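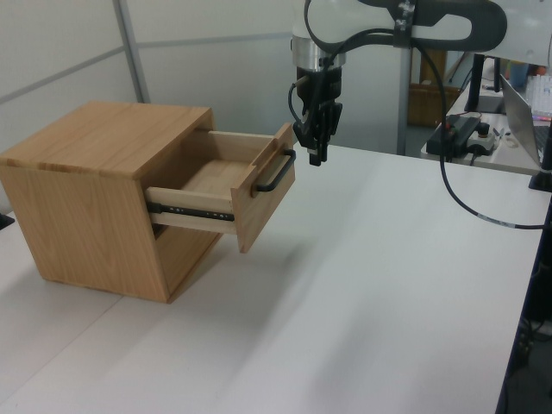 Drawer cell, gripper beside the handle. Jultville workshop.

Station log, drawer cell
Entry for March 30, 2019

The day was given to the upkeep of the drawer cell. The cell had passed 1000 pulls since its last full service, and under the Kultanlow maintenance plan no further runs may be started past that figure until the arm, the gripper and the test cabinet have been inspected and the results entered in this log.

Work began with the emergency stop. The button was pressed with the arm at rest and again during a slow move, and on both occasions the arm halted and the controller reported the stop correctly. The button was released and the controller restarted without faults. The contact wiring was left as found.

The gripper was next. The fingers were opened and closed by hand command through their full travel. Movement was even in both directions. The inner faces of the fingers had picked up a fine dust, presumably from the cabinet, and were wiped with a dry cloth. Two of the mounting screws at the flange had lost some of their torque and were brought back to the value on the service card. The remaining screws were within limits.

The cable took longer than planned. At the last service it had been tied close to the wrist, and the tie had begun to press a mark into the jacket. The tie was removed and the cable was given more slack, so that it now hangs in an open loop and follows the wrist without pulling. The jacket is marked but unbroken. A spare has been requested from the Peria store and should be fitted in June, when the arm is due to come off its mount in any case. Until then the marked section is to be looked at before each block of runs.

The cabinet itself required little. The drawer slide was cleaned and moved by hand over its full length. It had been noted in earlier entries that the drawer became stiff near the closed position; after cleaning, the stiffness was less but could still be felt. No oil was applied, as the test plan calls for a dry slide. The cabinet was set back against its reference marks and the position in the program was checked against the drawer in its half-open state.

Short runs followed at reduced speed. The arm was sent to the approach point beside the handle, held there, and then moved in to take hold of the drawer front. In the first trial the fingers closed slightly high. The grasp point was lowered by 2 mm and the trial was repeated. Five pulls were then completed in sequence with no slip recorded and no force alarm. The force curve on closing still shows a small rise near the end of travel, which agrees with the stiffness felt by hand.
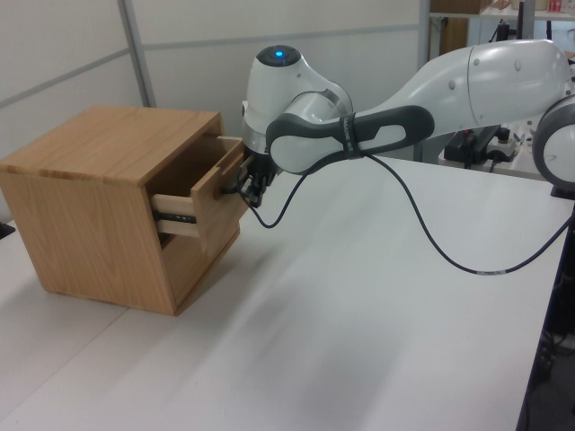

Matters carried forward

The spare cable from Peria remains open. The closing force is to be compared with the curves kept by the Lý station, which uses the same type of slide. If their curves show no such rise, the slide will be replaced before the next full series.

The cell is released for runs at reduced speed only. The pull counter has been set back to zero and the service card signed. Full speed may be restored after one block has been completed without a force alarm, with the result entered here.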